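Ticket 800 – Kitchenette bench: power point cutting out when appliances are on
Location: Wultero building, level 2 kitchenette
Opened by: Citlali Solís
Assigned to: Ye-seo Yeom
Opened: Jan 5, 2022
Priority: Normal
Status: Closed

Citlali Solís wrote:
The power point behind the toaster oven on our bench keeps dropping out. It has gone three times since we came back from the break. Each time someone was making toast and someone else had the toaster oven going. The lights stay on and the fridge stays on, but everything plugged in along the bench goes dead. Mark from the front desk reset the switch in the cupboard twice and I did it once.

There is also a smell when the toaster oven has been running for a while. It is a warm dusty smell, not quite burning. I can't tell whether it comes from the oven or from the wall.

People are still using the bench. Should I put a sign up?

Ye-seo Yeom wrote:
Thanks Citlali. Yes please, put a sign on the toaster oven and ask people to leave it switched off at the wall for now. The pop-up toaster can stay in use by itself.

A few questions so I bring the right gear:
Does it ever drop out with only one thing running?
Is there a power board back there, or does each appliance have its own outlet?
Has anything new been added to the bench since September? That was the last time I tested anything in that kitchenette.

Citlali Solís wrote:
Sign is up. Answers:
Only ever with two things running, as far as anyone remembers.
There is a power board. It is a Trirkow, the four-way kind, pushed down behind the oven. I had to feel for it.
The toaster oven is new. It came down from level 7 in November when they got their new kitchen. Before that we only had the toaster and the kettle.
Photo attached.

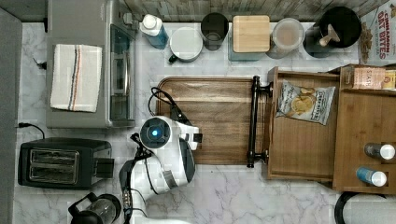
Ye-seo Yeom wrote:
The load is the first thing I want to sort out. A toaster oven and a two-slot toaster on one four-way board is too much for that circuit, and the kettle makes it worse. The second thing is heat. There is a folded dish towel sitting flat on top of the toaster oven, and that needs to come off today and stay off. The top of those ovens gets very hot, and a towel on it could well be your smell. I would also like a bit more room on that side. The black toaster is on the same end of the bench as the oven, and there is a cord coming out from behind the oven and curling over towards the side, so please check nobody has it pinned under anything. The containers along the back can stay where they are for the moment.

I can be there tomorrow after 2. Please don't move the power board before then, just switch it off at the wall.

Citlali Solís wrote:
Towel is off. I have hung it on the hook inside the sink cupboard door. It was put there because people were using it to open the oven, so I have asked Jin to order a proper oven mitt.

The cord wasn't under anything. Power board is off at the wall. Toaster is out of action too as a result, so there have been a few complaints.

Ye-seo Yeom wrote:
Visit notes.

Pulled the toaster oven forward and took the power board out. One socket on the board has gone brown around the pins and the plastic is soft there. That was the one the oven was plugged into. Board has been cut up and binned so it doesn't end up back in service somewhere.

Wall outlet looks fine. Tested it with nothing on it and then with the kettle, no fault either time. No marks on the wall behind.

Toaster oven: cord and plug tested, passed. Plug pins cleaned. Lots of crumbs in the bottom tray, emptied and wiped. Ran it empty for 40 minutes straight off the wall outlet with nothing on top. No smell, no trip.

Pop-up toaster: tested, passed. Crumb tray emptied as well.

Kettle: tested, passed, but the lid doesn't click shut every time so it can boil on longer than it should. Keep an eye on it.

What trips the switch is the total load. The browned socket is a separate problem, most likely a loose fit that got hot over time. Both get worse with a power board, so there shouldn't be one on this bench at all.

What I have done:
Toaster oven is plugged straight into the left wall outlet.
Toaster and kettle share the double outlet on the right, which runs on the other circuit.
All three are tagged with the new test date.

What I need from your side:
Keep the top of the oven clear. No towels, no bread bags, no paper plates.
Leave a hand's width between the oven and the wall.
No power boards or double adaptors on the bench. If you need another outlet, open a ticket and we will quote for one.
Cereal and anything else in cardboard stays down the other end from the oven.

Citlali Solís wrote:
Thank you. I have typed those up and stuck them inside the cupboard door above the sink. Two people have asked if the sandwich press can come back. It has been in the storeroom since before my time.

Ye-seo Yeom wrote:
Not until it has been tested. Leave it in the storeroom with a note on it and I will look at it on my next round. If it passes it can go on the right-hand outlet, but it can't run at the same time as the kettle. That will be a nuisance at lunch, so have a think about whether you want it.

Citlali Solís wrote:
We will go without. Jin's mitt has arrived and is hanging beside the dish towel.

One more thing. The switch in the cupboard is labelled "Fusine", and the one beside it has no label. Is that right? We weren't sure which one we were meant to be resetting.

Ye-seo Yeom wrote:
Fusine was the tenant before you. It is the correct switch for the left outlet. The blank one is for the right. I will relabel them both when I come by for the level 7 job – until then, left switch for the oven, right switch for the toaster and kettle. If either one goes again, don't reset it more than once. Leave it off and call me.

Citlali Solís wrote:
Understood. A full week of lunches now with the oven and toaster going together and it hasn't dropped out. Happy for this to be closed.

Ye-seo Yeom wrote:
Labels done. Closing.

Resolution: Power board removed, appliances split over two circuits, switches relabelled.
Parts used: Labels only
Follow-up: Kettle lid to be checked at next round of testing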